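Ticket: Gimwood screener portal, playback stops partway
Opened by: Dela Akpalu, publicity, Lonell Pictures
Assigned: Deok-su Ok
Priority: high
Status: waiting on customer

9:40 am, Dela Akpalu
Screener of Kovisero stops at reel 3 for press accounts. Spinner, then back to login. Awards voters get their links at noon so need this fast. 198 accounts on the list, no idea how many are hit. Two critics have emailed me already, one pretty annoyed.

9:52 am, Deok-su Ok
Looking. Which browser? Also is it the watermarked file or the clean one?

9:55 am, Dela Akpalu
Watermarked. Chrome and Safari both. Clean one plays fine on my login, all the way thru credits.

10:20 am, Deok-su Ok
Reproduced with a press test account. Error 400 when the player asks for a new token. Session expires before the film does. Cleared cache, tried private window, same thing. Noon mailing should be held.

10:24 am, Dela Akpalu
Held. Rajeshwari Gowda (producer) is cc'd now, she wants a time.

10:31 am, Rajeshwari Gowda
Also the title page background is still the old one. Thenmozhi sent a replacement for this in February. Can both get fixed together pls.

10:48 am, Thenmozhi Pisharody
Resending, direct from the art dept folder. Goes behind the title and cast block, full width, no text baked in.

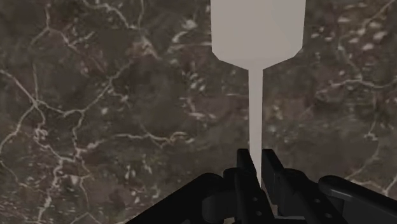
Title page background, dark marble with white veins

10:59 am, Deok-su Ok
Got it, uploaded to staging. Separate from the playback thing, will not hold one for the other.

11:15 am, Deok-su Ok
Token length was copied over from the trailer template. Annamalai went out on the same template so checking that too. Changed the setting on Kovisero press group, re-issued test link. Played past reel 3, still running.

11:37 am, Aurelio Rosales
Second pair of eyes. Test link at 100 percent, no logout, subtitles ok. Watermark shows the right account name. Old links will not pick up the change, they have to be re-sent.

11:41 am, Dela Akpalu
All of them?? ok. Doing it in one batch with the voter mailing. Does the embargo note stay on teh login page?

11:44 am, Deok-su Ok
Yes, untouched. Send me one critic's result once they're past reel 3 and I'll close. Background goes live when Rajeshwari signs off on staging.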